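Week 2 handout: footbeds, shells and where they get put

Read before the prac. Bring a pencil and the Skornley sizing sheet, not the old Clurisov one (sizes dont match).

Shell = the long shallow form that takes the foot. Curved outside, hollow inside. Heel end deep, toe end shallow, mostly.

Storage:
- hollow side up, always
- one row per tier, rounded ends out to the front
- no stacking. Stacked shells creep, and then the arch reading is off
- pick up by one end, check the outer curve for flat spots before you colour-code the tag

Trim allowance 2 mm at the toe. Rest time after forming 30 min, 90 if its a thick one. Write the time on the tag, labelled properly please.
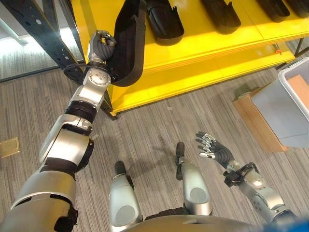
Footwear & Orthotic Technology | Course Materials

Black shells on the yellow shelving, top shelf, hollows up. Set yours out the same way at the end of the prac.

Quiz is 30 minutes, covers storage and teh trim allowances. Görtz chapter on arch profiles is optional.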